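Bedroom Surfaces and the Evening Reset: Notes on Our Linen Routine

Posted in January by the author of the Tasville Household Pages

The residence in Tasville has one bedroom that serves several purposes in the course of a day. Clean laundry is sorted there in the morning, parcels are opened there in the afternoon, and by 9 p.m. it must once again be a place to sleep. This entry records the procedure now in use for clearing the bed, which was revised over the winter and has been followed for 19 evenings without interruption.

Under the previous arrangement, everything on the bed was transferred to the chair, and everything on the chair was transferred back to the bed the next morning. The chair is a Ladar model with a low back, purchased secondhand in Deston, and it was not intended to bear the contents of a closet. Items slid off the rear and were found days later against the baseboard. The arrangement has been discontinued.

The revised procedure begins with the sheet. A plain color is preferred, as small articles are easier to locate against it. Our two fitted sheets are 100 percent cotton and are washed in alternate weeks. Patterned bedding has been moved to the guest room, where fewer things are put down and lost.

The next step is sorting by material. Soft goods are addressed first: plush items, socks, scarves, and anything knitted or fluffy. These take up the most space and tend to conceal whatever is beneath them. Each is lifted, shaken once, and placed in one of 3 baskets kept under the window. The first basket is for articles to be washed, the second for articles to be put away in the same room, and the third for articles that belong elsewhere in the house. The third basket is carried downstairs every night, even if it holds a single glove.

Paper and packaged goods follow. Tissues return to the nightstand drawer. Small boxes are opened before any decision is made about them, a rule adopted after an unopened tube of hand cream from Thân was discarded with the recycling. Flattened cartons go to the hallway. Receipts are kept in an envelope until the end of the month.

Loose cloths are left until last. A crumpled cloth should be unfolded completely and inspected on both sides before it is assigned to a basket. We have recovered two hair clips and a house key in this manner.

The full procedure requires 24 minutes on an ordinary evening and somewhat longer after a delivery. It may be divided between two persons, provided that both agree beforehand on the contents of the second basket.

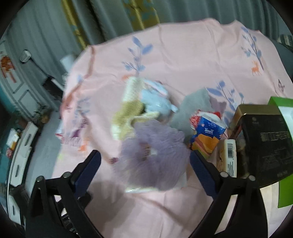 Deston Reader wrote in to object to the order of the steps. In that household the packets and boxes come off the bed first, on the grounds that they get crushed when someone starts pulling at the blankets and soft things, and the fluffy items can wait because nothing happens to them if they end up on the floor. The same reader keeps only two baskets and regards the third as an invitation to postpone.

The point regarding crushed boxes is accepted, and the order will be reversed for a trial period. The third basket will be retained. A further entry will address pillowcases, including the question of whether they should be stored inside one another or stacked flat on the closet shelf.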